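Jornada de puertas abiertas en Hjaltested: pinzas, cámaras y muchas promesas

9 de marzo de 2019

Llegué a la nave de Hjaltested con media hora de retraso y con pocas ganas de que me vendieran nada. La invitación hablaba de "una comparativa abierta de pinzas para manipulación doméstica", y en mi experiencia una comparativa organizada por quien alquila los bancos de prueba suele acabar siendo un catálogo con canapés. Canapés hubo. Comparativa, a ratos.

El recorrido lo llevaba Freya Wragg, responsable de los ensayos, que al menos no leía las diapositivas. Empezó por una mesa con dos pinzas paralelas, la de Ferneo y la de Dramitz, montadas en brazos iguales y con el mismo controlador. Eso ya es más de lo que se ve en una feria, donde cada fabricante trae su brazo, su mesa y su cubo de espuma favorito.

La prueba consistía en coger objetos de cocina y dejarlos en una bandeja: tazas, un rollo de cinta, una bolsa de arroz, cucharas. Según el panel colgado junto a la mesa, se habían hecho 189 intentos durante las semanas anteriores. Pregunté cuántos con cada pinza y la respuesta fue que "bastante repartidos". Pregunté también si se contaban los intentos abortados por el operario. No se contaban. Lo apunté con dos subrayados, porque un porcentaje de éxito del que se han quitado los arranques malos me dice muy poco.

En directo, la de Ferneo cierra más deprisa y hace un ruido seco que al público le gustó. Con las tazas fue bien. Con la bolsa de arroz, las tres veces que la vi, la levantó por una esquina y la llevó colgando, y las tres veces se anotó como éxito. La de Dramitz es más lenta y sus dedos ceden un poco en la punta, lo que ayuda con la bolsa y estorba con las cucharas, que se le giran. Si tuviera que comprar una mañana, me llevaría la de Dramitz por la bolsa, pero reconozco que lo diría después de una sola visita y de pie detrás de un cordón.

El precio de los dedos de recambio no figuraba en ningún sitio. Un comercial me dijo que dependía del volumen. Para un taller como el nuestro, que gasta un par de juegos al año, el volumen es un par de juegos al año.

Después pasamos a las cámaras. Skurier presentaba su soporte de muñeca, una pieza que deja la cámara detrás de la palma mirando hacia los dedos. Jamie Birkett, que lo enseñaba, insistió mucho en que el ángulo se puede ajustar con la mano, sin llave. Es cierto, lo probé. También lo es que, tras moverlo, hay que recalibrar, y eso lleva unos 20 minutos según él mismo. Entre los asistentes había quien cambia de herramienta varias veces por turno, y se les notó en la cara.

La discusión más útil de la mañana salió de ahí: cuánto ve de verdad una cámara de muñeca. El folleto enseña siempre el objeto centrado entre los dedos, con luz de estudio y nada delante. En la práctica, buena parte de lo que recibe el sistema es la propia pinza. Cuando acerca los dedos tapa aquello que tiene que coger, y cuando se aparta ve la pared. Birkett lo admitió sin rodeos y dijo que por eso recomiendan una segunda cámara fija. Esa segunda cámara, por supuesto, se vende aparte.

La parte de simulación ocupaba una sala pequeña al fondo, con dos pantallas y demasiada calefacción. La idea es colocar la cámara virtual en el mismo sitio que la real y probar posiciones antes de atornillar nada. Me parece razonable como herramienta de montaje. Me parece bastante menos razonable lo que venía en la diapositiva siguiente, donde se daba por hecho que lo aprendido ahí se traslada al banco con poca pérdida.

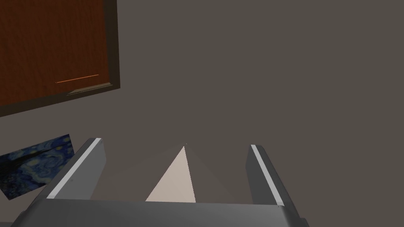 Vista simulada tras la pinza: los dos dedos, una pared lisa y, a la izquierda, un armario de madera y un cuadro que recuerda a La noche estrellada.

Mi pega está en esa pared. Un fondo liso, sin textura, es un regalo para cualquier algoritmo que tenga que separar los dedos de lo que hay detrás. Colgar un cuadro y un armario da un aire de casa, pero en mi cocina hay azulejos con brillo, un radiador y una ventana que a las once de la mañana deslumbra. Wragg contestó que los fondos se pueden cambiar y que trabajan con 25 variantes. Le pedí ver la peor y no la tenían cargada. Quedó en mandármela y, si llega, la comentaré en otra entrada.

También pregunté por el contacto. En pantalla los dedos se cierran sobre un sólido perfecto y el cálculo de la fricción lo pone el programa. La bolsa de arroz no estaba entre los objetos disponibles en la simulación, y era justamente la que separaba a las dos pinzas en la mesa de la entrada.

Lo mejor de la visita fue el controlador, del que casi no se habló. Tiene una parada suave que frena el brazo sin soltar la pieza, y el registro guarda los últimos 30 segundos de cada fallo con la fuerza y la posición de los dedos. Si publicaran esos registros completos, con los abortados incluidos, me ahorrarían media entrada de quejas.

Para quien esté pensando en ir: hay otra jornada en julio, con inscripción previa. Conviene llevar objetos propios. Yo llevaba en la mochila un estropajo y una percha de plástico y no me dejaron ponerlos en la mesa por el seguro, pero a una pareja que lo había avisado por correo sí le probaron sus piezas. El aparcamiento está detrás de la nave, entrando por la calle de los contenedores, y el café de la máquina es mejor que el del catering.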